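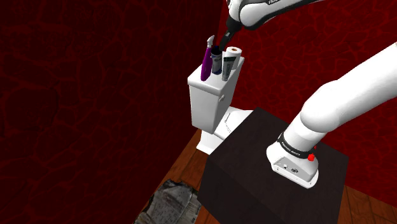 Bathroom Task Fault: Frequently Asked Questions
Clanville Simulation Group, updated April 2025

We've had a lot of kind and slightly worried messages since we pulled the bathroom task from the Praltel set in February, so we've gathered the answers in one place. If your question isn't covered, please write to us through the contact form and we'll do our best to get back to you (we do read every one, even when we're slow!).

What went wrong with the bathroom task?

The task asks the arm to pick up the dark blue container from the lid of the toilet tank and lift it clear of its neighbours. In 426 of 700 runs, the arm got the container off the lid but knocked over something beside it on the way. Most often that was the toothbrush, and after that the toothpaste. Our scoring script looked only at the container, so it happily marked all of those runs as a success. They went out in the February release with a pass beside them, and that's the part we feel worst about.

Was anybody hurt, or any equipment damaged?

No. The whole task lives in simulation, and the worst that came of it was a toothbrush lying on a virtual floor. We still treat it as a safety matter, though. A controller that has been told a thousand times over that bumping the neighbours is fine will go on believing it when it's moved onto a real arm, and a real bathroom shelf may have glass on it.

Why does the arm bump things in that spot?

There are two causes, and it took us longer than we'd like to admit to pull them apart.

The first is the crowding. The toothbrush, the container, the toothpaste and the paper towel roll all stand close together on the lid, touching or nearly touching, so there is very little room for two fingers to come down on either side of anything. Our planner was adding a 3 mm margin around each object, then quietly dropping the margin altogether whenever it couldn't find a path. It should have stopped and reported a failure. Instead it carried on with no margin at all.

The second is the opening width. The gripper was meant to open just wide enough for the container, but a default setting left over from an older task had it opening further after the descent had begun. You can guess what that does to a toothbrush.

The gripper looks well lined up before the grasp. Doesn't that mean the pose was right?

It's a very fair question, and it fooled us as well. With the fingertips hovering over the container and only slightly open, the approach looks lovely. The fault comes later, on the way down, which is why looking through stills of the approach didn't help us at all. If you're checking your own runs, please step through the descent and the first part of the lift.

Does it matter that the arm is mounted on the cabinet?

A little, yes. The base sits near one corner of the cabinet top, right in front of the toilet, so the arm has to make a big curve up and over before the wrist can point down at the tank. We wondered for a while whether that curve was to blame. We moved the base in a test copy of the room and the bumps kept happening, so we've put it back where it was and left it alone.

Can I press the red button on the base to stop a run?

I'm afraid not. The button near the base is part of the arm's model and isn't hooked up to anything in our room. Please use the stop command in the run window. Several people have asked about this one, and we've added a line to the setup notes.

Is the newspaper on the floor part of the fault?

No, it's only there as clutter. It isn't scored and the arm shouldn't go anywhere near it.

What has been fixed?

The planner now keeps its margin, and if it can't find a safe path it ends the run and says so. The gripper width is set before the descent and locked until the fingers close. The scoring script checks the position and tilt of every object on the lid, and a run fails if any neighbour leans by more than 15 degrees. You'll find all of this in the new version, which we've named Pravine so it doesn't get muddled with the old one.

I trained on the February files. What should I do?

Please don't throw anything away just yet. Download the corrected labels and run the Żak checker over your copy (the name is spelled with the dot in the menu, but typing it without one works too). It will list the affected runs and take up to an hour on an ordinary laptop. If you've already published a score on the bathroom task, we'd be grateful if you could add a note saying which labels you used.

Are the other rooms affected?

The kitchen and laundry rooms used the same planner, so they had the same weakness, but their objects stand further apart and we found no bumps that had been marked as passes. We're still working through the hallway and will update this page when that's finished.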